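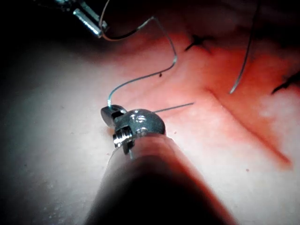 Right, suturing robot thread! We lost most of an afternoon at Jultcombe to one fault and I loved every minute of it. 1/4

The needle kept twisting in the jaws. Only a little, but the curve ended up pointing somewhere the software didn't expect, so the next bite into the practice pad went in too shallow. No alarm, no error in the log, nothing! 2/4

Wanda Cieślak spotted it by running 20 stitches at a slow crawl. Grip force was dropping for a moment each time the second arm pulled the thread tight. A slack drive cable on the needle driver, we think. The spare is coming from Esoldale. 3/4

Until it's fitted we've put in a hard stop: if grip dips for longer than 30 milliseconds, both arms freeze and a person checks the needle. It's tripped twice so far and I cheered both times. Akande folks, please check your cables too! 4/4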